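Gebt mir die Pause zurück

Neulich stand ich wieder an der Garderobe, Mantel schon halb über dem Arm, und fragte die Dame hinter dem Tresen, wann denn Pause sei. Keine Pause, sagte sie, in einem Ton, als hätte ich nach einem Raucherabteil gefragt. Es war der vierte Abend hintereinander, an dem ich diese Antwort bekam, an vier verschiedenen Häusern. Irgendwann in den letzten Jahren hat man beschlossen, dass ein Theaterabend am Stück zu laufen hat, und ich wüsste gern, wer das war und ob man dagegen Einspruch einlegen kann.

Ich mag die Pause. Ich mag sie seit meinem ersten Abonnement, mit siebzehn, oberster Rang, Säule im Blickfeld. Ich mag das Gedränge auf der Treppe, das Brötchen mit dem welken Salatblatt, die Leute, die ihre Meinung schon fertig haben, und die anderen, die sich erst einmal umschauen, ob sie eine haben dürfen. Meine halbe Theaterbildung stammt aus fremden Gesprächen, die ich beim Anstehen mitgehört habe (ja, ich lausche, und wer ins Theater geht, sollte sich darüber nicht aufregen).

Das Argument dagegen kenne ich natürlich: Die Pause zerreißt die Spannung. Wer Schnitzler auf 80 Minuten kürzt, will nicht, dass dazwischen jemand eine Brezel isst. Mag sein. Aber Stücke sind jahrhundertelang mit Unterbrechungen gespielt worden, man musste Kerzen putzen und Kulissen schieben, und viele Autoren haben genau dafür geschrieben. Ein ordentlicher Aktschluss ist eine Kunst für sich! Da fällt ein Satz, da geht eine Tür auf, und dann — Licht, und man sitzt da und weiß etwas, was die Figuren noch nicht wissen. Streicht man die Pause, läuft dieser Satz einfach weiter in den nächsten hinein, und übrig bleibt ein etwas zu lauter Moment, bei dem man sich fragt, warum der Schauspieler so komisch stehen bleibt.

Am deutlichsten gemerkt habe ich das bei »Zemstead« von Boglárka Erdős, das ich in zwei Fassungen gesehen habe. Das Stück spielt in einem Badeort außerhalb der Saison, drei Geschwister räumen das Hotel der Mutter aus, und am Ende des zweiten Akts findet die Jüngste im Kühlraum einen Koffer. Sie macht ihn auf, sagt »Ach so«, und Vorhang. So steht es im Text. In der ersten Fassung, am Borker, kam danach die Pause, und das ganze Foyer redete über diesen Koffer. Mein Nachbar war sicher, es sei Geld darin, eine ältere Frau tippte auf Briefe, ich auf gar nichts, und ich war ziemlich stolz auf meine Theorie. Als wir wieder saßen, hatten wir alle etwas zu verlieren.

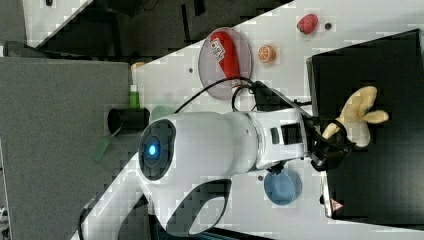 In der zweiten Fassung, inszeniert von Nhyira Mahama, gibt es diese Unterbrechung nicht mehr. »Ach so«, ein Lichtwechsel, und schon ist Frühstück. Mahama ist eine kluge Regisseurin, ihre Figuren hören einander zu, das kann längst nicht jeder, und die erste Stunde fand ich großartig. Aber der Koffer verpuffte. Und ich wurde müde, bei einem Stück, das ich liebe! Ein müder Blick sucht sich eben etwas zum Festhalten, und das ist selten das, was die Regie gern hätte. Bei dem weißen Roboterarm auf dem Foto lande ich ja auch jedes Mal bei dem blauen Lämpchen mitten im Gelenk, obwohl der Greifer sicher das interessantere Teil ist. Bei Mahama war mein Lämpchen das Notausgangsschild links neben der Bühne. Ich könnte es heute noch zeichnen, während ich vom Streit der beiden Älteren gerade einmal weiß, dass es um ein Klavier ging.

Nun wird mir entgegengehalten, das sei eine Frage der Konzentration und früher hätten die Leute mehr ausgehalten. Früher hatten die Leute Pausen! Bei Wagner zwei, und zwar lange, mit Kartoffelsalat. Außerdem finde ich die Vorstellung seltsam, Zuschauen sei etwas, das man aushalten müsse wie einen Zahnarzttermin. Ich bin über 40, ich habe ein Knie, ich sitze in Reihe 7 zwischen zwei hochgewachsenen Herren, und ich würde gern einmal aufstehen dürfen, ohne dass eine ganze Reihe die Beine einzieht und mich hasst.

Und dann ist da noch der Verdacht, den ich schwer loswerde: dass man uns nicht gehen lassen will. Wer eine Pause ansetzt, riskiert leere Plätze im zweiten Teil. Das tut weh, klar. Ich habe als Studentin an einer kleinen Bühne Karten abgerissen und gesehen, wie das Ensemble durch den Vorhangspalt lugte und zählte. Trotzdem gehört dieses Risiko für mich zur Abmachung. Ein Publikum, das freiwillig zurückkommt, sitzt anders da, wacher, auch ein bisschen großzügiger. Ich bin zweimal im Leben in der Pause gegangen und habe es einmal davon bitter bereut, der zweite Teil soll ein Ereignis gewesen sein.

Von mir aus muss es auch kein Zwang in die andere Richtung werden. Ein Stück für zwei Personen, das in einer guten Stunde erzählt ist, braucht keinen Sekt dazwischen. Aber wo der Text selbst Luft holt, da soll man ihn lassen. »Zemstead« wird in der nächsten Spielzeit wohl noch einmal neu gemacht, und falls jemand aus der Dramaturgie mitliest: nach dem Koffer, bitte. Zwanzig Minuten reichen mir.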